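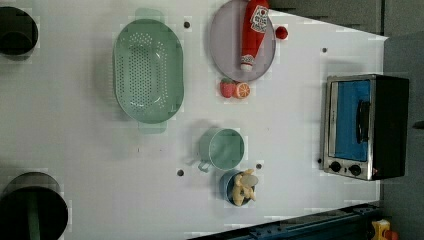

Toy kitchen pieces on a white tabletop, with the colander and the ketchup bottle.

How to track your order and send something back

Welcome, and thank you for stopping by the Sundska help pages! We know that waiting on a parcel can feel like forever (especially when there's a birthday coming up), so let's go through it together, nice and slow.

Finding your parcel

Open your confirmation email and look for the order number, which starts with 116. Type it into the box on the Track My Order page along with your zip code, then press Find. If the status says "Packed at Punau," it's still in our warehouse and you can change the address until 3 in the afternoon.

Sending it back

You have 57 days to change your mind, and that goes for sale items too. Sign in, go to My Orders, tick the items you'd like to return and print the label. Tape it flat over the old one, please - the scanners get terribly confused by two barcodes! Then drop the box at any Koubek counter and hang on to the receipt until your money comes through.

Orders under $20 ship back for a $3 fee, taken from your refund. Anything over that goes back free. If you paid with a Zunura gift card, the refund goes onto the same card, so don't throw it out just yet.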